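Workshop notebook, May 2, 2020
Hide glue, batch 6, and the matter of the smell 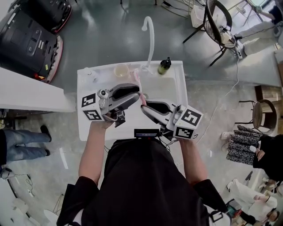 A reply pencilled under my last entry says the glue is fine and the trouble is my water, which comes out of the Ollstead main hard enough to chew. Possibly so. I've switched to rainwater for this batch, mostly to have the argument over with.

Granules are the Pallier, the amber ones, bought in January when I was feeling rich. 300 g into 498 g of water. The odd figure is because I slopped a bit over the side and couldn't be bothered topping it up. Soaked overnight in the fridge beside the butter, labelled on 3 sides in capitals after last time.

Warmed slowly in the double boiler. The Nolent thermometer and the old glass one disagree, as they have for years, and I've gone with the glass one on grounds of seniority. Strings nicely between finger and thumb. Colour a shade darker than batch five, odour less like a wet horse and more like a horse someone has towelled down.

Test joints: three offcuts of spruce, rubbed and left alone, which is the hard part. Two let go along the timber, as they should. The third came apart clean at the glue line, and I'd like to blame the draught from the roller door. More likely I dawdled and it gelled before I got the pieces together. Warm the wood first next time. I've written that in this book before, possibly in red.

Lazăr fiddle back still waiting. Not touching it until three out of three hold. Leftover glue poured into the flat tray to set, then cut up and frozen.

Still to do: scrub the brush, find the other brush.

Bench notes © the workshop | Contact | Back to top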